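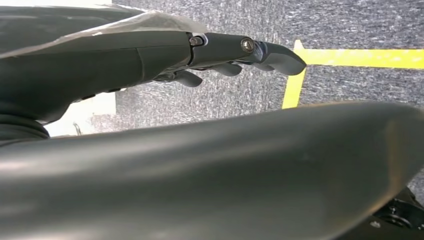

Skuvitz will repaint the aisle markings at its dry goods warehouse in Prunda before the end of September, replacing a layout that dates from the opening of the building. The work covers 978 feet of line and follows a change in the way pallets are stored on the ground floor. A yellow line on the floor will continue to mark the edge of a travel aisle, and the color keeps that meaning in every part of the warehouse. White will be used for storage bays and red for areas that must stay clear, such as the space in front of electrical panels and hose cabinets.

The company announced the schedule on 17/04/2020 in a notice to carriers and tenants. Receiving will stay open during the work, with one dock door at a time taken out of use while the floor behind it is prepared and coated.

The present markings were laid out for narrow racking that has since been removed from the east side. The replacement racks are deeper and hold 684 pallet positions. Their uprights stand closer to the old lines than the storage plan allows, and in several bays a loaded pallet extends past the marked edge. Drivers have been told to treat the face of the rack as the limit in those bays until the new lines are down.

Aurelio Trujillo, facilities manager at Skuvitz, said the old lines were still in fair condition along the walls but had worn through at the turning points.

"The straight runs hold up," Trujillo said. "The corners take the load. A lift truck turning in place scrubs the surface, and you lose the edge of the line first and then the middle."

The old coating will be removed by grinding, which also gives the concrete the surface profile the new material needs. Skuvitz tested a solvent stripper near the battery room last year and did not adopt it. The stripper left residue in the control joints, and the test strip later lifted at both ends.

A two-part epoxy will go down over a primer coat. The contractor, Cototico, will check the slab for moisture before priming each section and will hold back any section that reads above the limit on the product data sheet. Trujillo said the area beside the north dock is the one most likely to be delayed. Rain enters there when the doors are open, and the slab is slow to dry.

Each section will be closed to foot traffic overnight and to lift trucks until the coating has reached full cure. Cototico has divided the floor so that no section blocks both ends of the same aisle. Temporary barriers will be set at the section boundaries, and the route maps posted in the break room will be replaced as each section reopens.

Pedestrian routes will also change. The main walkway now crosses the truck aisle at the foot of the mezzanine stairs, where the view is blocked by an end rack. It will be moved to the west wall and will cross the aisle at a single point next to the shipping office. A stop bar will be painted on both sides of the crossing. The existing mirror will be moved to the new location.

The dock on Habte Road handles up to 100 trailers on a busy day. Carriers using that entrance should allow extra time at check-in while doors are out of service. Appointment times will not be changed, but drivers may be sent to a different door from the one printed on the delivery order. The door number given at the gate takes priority.

Tape was considered for the full layout and rejected for the truck aisles. It will be used in the returns area, where bays are moved often, and around the stretch wrap machine. Skuvitz intends to keep a stock of tape on site for short repairs between repainting cycles.

Maintenance of the new lines has been added to the monthly floor inspection. Inspectors will record any break in a line that is longer than the line is wide, and repairs are to be made at the next scheduled closure. Dust and pallet debris will be removed with the ride-on sweeper before each inspection. Scrubbing with an alkaline cleaner is not permitted until the coating has fully cured.

Work starts in the east aisles and ends at the north dock. Tenants with stock in the affected bays will receive relocation notices before their section closes, and pallets not moved by the tenant will be transferred by warehouse staff at no charge. Location codes will be updated in the inventory system on the day of the move.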